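3 示教数据的采集

3.1 任务设定

本节说明遥操作示教数据的采集方法。研究所用的任务为桌面积木推移：操作者在遥操作端控制机械臂末端的细长推杆，将木板上的积木逐一推至指令所要求的相对位置，例如“把蓝色方块推到红色圆柱旁边”或“将两个星形分开”。任务不涉及抓取，末端与积木之间只有接触推动一种作用方式。选择推移任务有两方面的考虑。其一，推移动作的自由度较低，操作者经过短时间练习即可稳定完成，示教质量的差异主要来自策略选择，受手部熟练程度的影响较小。其二，积木在推动过程中会发生滑动与转动，接触点稍有偏移，运动方向便随之改变，因而该任务对闭环控制的要求较高，能够较好地暴露模仿学习中误差累积的问题。

既有工作中，示教方式大致可分为拖动示教与遥操作示教两类。拖动示教由操作者直接握持机械臂末端完成动作，力觉反馈充分，但操作者的手臂与身体容易进入相机视野，造成示教阶段与执行阶段的观测分布不一致。遥操作示教中，操作者与机械臂在空间上分离，观测画面与策略部署时的画面一致，代价是接触力只能由操作者通过视觉间接判断。本研究以遥操作示教为主，拖动示教仅用于推杆高度的初始标定以及3.4节所述的对照实验。

3.2 平台与遥操作接口

采集平台设于Fombridge实验室。遥操作接口采用自行开发的Comasport系统，由主端手柄、指令映射模块与安全监控模块构成。主端手柄的平面位移经低通滤波后映射为推杆末端的水平速度指令，推杆的高度由控制器锁定，使末端始终略高于板面。操作者无需关注高度方向，其注意力可以集中于接触点的选择与推动方向的控制。

映射比例在预实验中确定。比例过大时，操作者在接近积木的最后阶段容易越过预期接触点，导致积木被撞离原位；比例过小时，长距离移动耗时明显增加，操作者倾向于选择较近而非较优的接触点。最终方案采用分段映射：手柄位移较小时使用低比例，超过阈值后平滑过渡至高比例。预实验的操作者普遍认为，分段映射下的手感接近使用普通鼠标，适应过程较短。

安全监控模块对末端位置与速度进行实时检查。当末端接近板面边界时，指向边界外侧的速度分量被衰减至零，切向分量保留，操作者因而可以沿边界滑行，将靠近边缘的积木从外侧拨回。早期版本在接近边界时直接停机，结果是边缘区域的示教数量严重不足，策略在该区域几乎无法恢复。修改之后，这一问题得到明显缓解。

3.3 采集流程

每段示教由一条自然语言指令开始。指令由程序从模板库中抽取，显示于操作者面前的屏幕。操作者确认理解后按下手柄按键，系统开始记录；任务完成后再次按键，记录结束。若操作者认为指令含义不清或当前布局无法执行，可选择跳过，跳过的指令单独存档，不进入训练集。

相邻两段示教之间不对板面进行人工复位，前一段的终止布局即为后一段的初始布局。这一安排减少了人工干预，也使积木布局随采集过程自然演变，覆盖了人工摆放时较少出现的情形，如两块积木几乎相接、积木紧靠板边等。每完成一组采集后，由操作者将积木重新打散，以避免布局长期集中于少数区域。图1为遥操作过程中的工作板面，推杆末端位于蓝色方块后方的板面上空，心形、六棱柱与绿色圆柱分布于前侧。
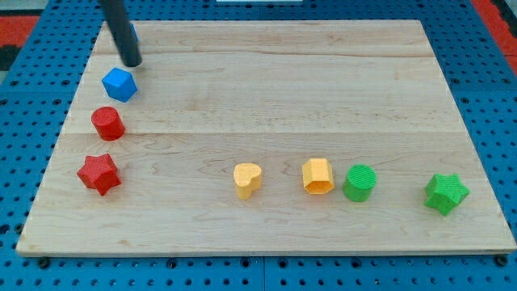 图1 遥操作示教中的工作板面。黑色杆状末端悬于木板上方，板上为不同颜色与形状的积木。

对于不进行人工复位的做法，Talukder在预印本的公开评论中提出了不同意见：“连续采集固然省时，但前一段示教的终点会成为后一段的起点，各段之间并不独立。如果某位操作者习惯把积木往同一侧推，几组下来，整个数据集都会带上他的习惯。作者报告的覆盖率是在全部数据上统计的，看不出这种偏向是否存在。我建议至少按操作者分别给出布局分布，并且在划分训练集与验证集时以组为单位，不要以段为单位。”

上述意见是合理的。在本文的修订版本中，训练集与验证集的划分已改为以采集组为单位，同一组内的各段示教不再跨集出现。重新划分后，验证误差较初稿有所上升，说明初稿的划分方式确实高估了策略的泛化能力。本文其余各节均以修订后的划分为准。按操作者统计的布局分布亦已补充：多数操作者的布局分布较为接近，仅有一位操作者存在较明显的单侧倾向，其数据仍予以保留，但在训练采样时降低了权重。

3.4 数据规模与筛选

正式采集由4名操作者完成，共获得有效示教742段。全部操作者在正式采集前均接受了统一培训，培训内容包括接口使用、边界滑行以及若干典型推移动作，如绕行至积木背侧、以短促推动修正朝向、将相接的积木分离等。培训阶段的数据不计入有效示教。

筛选分为自动筛选与人工复核两步。自动筛选剔除记录中断、末端轨迹缺失以及全程未与任何积木发生接触的示教。人工复核由未参与该段采集的操作者进行，复核者观看录像后，在不知晓原始指令的情况下写出其所理解的任务内容，再与原始指令比对。二者含义一致者保留，不一致者交由第三人裁定。这一做法的目的在于剔除动作与指令不符的样本，同时收集同一动作的多种语言表述，后者在训练中用作指令的同义改写。

复核过程中较常见的分歧集中于方位描述。操作者所面对的画面与机械臂基座坐标系的朝向并不一致，对于“左侧”“前方”等词语，部分操作者以画面为准，部分操作者则以基座为准。为此，采集规范在中途作了补充，规定一切方位均以相机画面为准，补充之前的相关示教全部重新复核。以颜色与形状指称积木时也曾出现歧义：板上存在形状相同而颜色不同的积木，指令中若仅写“星形”或“圆柱”，则无法确定所指对象。修订后的模板库要求，凡形状存在重复者，必须同时给出颜色。

为比较两种示教方式，另以拖动示教采集了100段数据，指令由同一模板库抽取。拖动示教的单段耗时更短，轨迹也更为平滑，但由于操作者的手部频繁遮挡积木，以图像为输入的策略在这部分数据上训练后，部署时的表现不及同等数量的遥操作数据。若改以积木位姿为输入，两者的差距基本消失。可见差距主要源于观测分布的不一致，与动作质量本身关系不大。

3.5 纠正性示教

仅以完整示教训练所得的初始策略，在执行中常出现两类失败。第一类是推杆接触积木偏离中心的位置，积木持续转动而不向目标移动；第二类是推动过程中带动邻近积木，使布局变得更难处理。人类操作者在示教中较少陷入此类状态，因此初始数据中缺乏相应的恢复动作。

为补充这部分数据，本研究引入纠正性示教。策略自主执行时，操作者持握主端手柄进行监督，一旦判断执行偏离预期，即按住接管键，由遥操作指令取代策略输出；待状态恢复正常后松开按键，控制权交还策略。接管与交还的切换经过速度平滑处理，避免末端出现突变。记录中仅将接管区间内的动作作为监督信号，策略自主执行的部分只用于提供历史观测。

接管时机的把握因人而异。有的操作者在偏离初现时即行接管，有的则等待至失败已较为明显。前者产生的纠正片段较短，后者所含的恢复动作更为丰富，但也包含若干策略在正常情况下不会遇到的极端布局。采集规范未对接管时机作硬性规定，仅要求操作者在接管后先停顿片刻，判断清楚再行推动。试行阶段曾有操作者在接管瞬间下意识地反向急拉手柄，这类动作被策略学习后，表现为推杆在接触点附近反复抖动。加入停顿要求后，抖动现象基本消失。

纠正性示教共组织了70个场次，每一场次所用策略均为前一轮训练所得的最新版本。全部示教与纠正片段以Flata格式存储，图像、末端位置、手柄原始输入、指令文本及接管标记按统一时间戳对齐。手柄原始输入与滤波后的速度指令同时保留，便于后续研究在不同的映射方式下重新生成动作标签。策略网络的结构与训练细节见第4节。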